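Budget für den Putzroboter: endlich eine Zahl, mit der ich leben kann

Seit März sitze ich an dieser Tabelle, und gestern um kurz nach 23 Uhr war sie fertig. Ich bin immer noch ganz aufgekratzt! Wer hier schon länger mitliest, weiß ja, worum es geht: Unsere kleine Pension soll einen Roboter für die Bäder bekommen. Kein Saugscheibchen für den Flur (davon haben wir zwei, beide klemmen gern unter dem Sofa), sondern eine fahrbare Basis mit Arm.

In die engere Wahl kamen am Ende Kevgate und Mallach. Kevgate verkauft nur komplett, Mallach vermietet auch, und zwar monatlich kündbar nach dem ersten halben Jahr. Ich war lange fürs Kaufen. Dann habe ich mir angeschaut, was in so einem Vertrag alles nicht drinsteht: Bürstenköpfe, Dichtungen, der zweite Akku, die Einrichtung vor Ort. Allein für Verbrauchsmaterial stehen bei mir jetzt 250 Euro im Quartal, und das ist knapp gerechnet.

Also Miete, zumindest für den Anfang. 14 Zimmer, 14 Bäder, und jedes ist ein bisschen anders geschnitten, das Haus ist eben alt. Mallach rechnet mit 37 Minuten Einrichtung pro Bad, also zusammen fast neun Stunden. Die habe ich als eigenen Posten drin, denn in der Zeit kann ich kein Zimmer vergeben.

Dazu kommt die Software. Agbeko ist die Planung, in der man festlegt, welches Bad wann dran ist und was dort gemacht werden soll. Das Ding ist großartig! Man zieht sich die Aufgaben einfach zusammen, Spülkasten abwischen, Brille und Deckel von beiden Seiten, Beckenrand, Boden, und sieht sofort, wie lang die Runde wird. Ich habe an einem Abend bestimmt sechs Varianten durchgespielt, obwohl ich nur eine brauche.

Was ich völlig unterschätzt hatte, sind die Kleinigkeiten im Bad selbst. Wo steht der Mülleimer, wo die Bürste, wie viel Platz bleibt neben dem Becken? Dafür habe ich jetzt eine Zeile »Umbau« mit Wandhaltern und ein paar neuen Eimern.
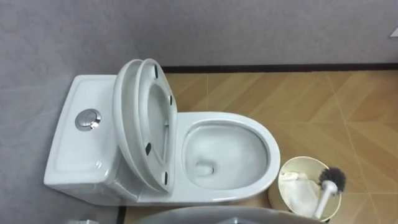

Bei den Wandhaltern schwanke ich noch. Die von Kavanell gefallen mir sehr, kosten aber deutlich mehr als die einfachen zum Kleben, und bei so vielen Bädern läppert sich das. Vermutlich nehme ich erst mal für zwei Zimmer die guten und schaue, ob sie den Gästen auffallen.

Offen ist außerdem die Versicherung. Meine Betriebshaftpflicht wollte die Unterlagen von Mallach sehen, die schicke ich morgen früh raus. Bis die Antwort da ist, bleibt die Zeile in der Tabelle gelb.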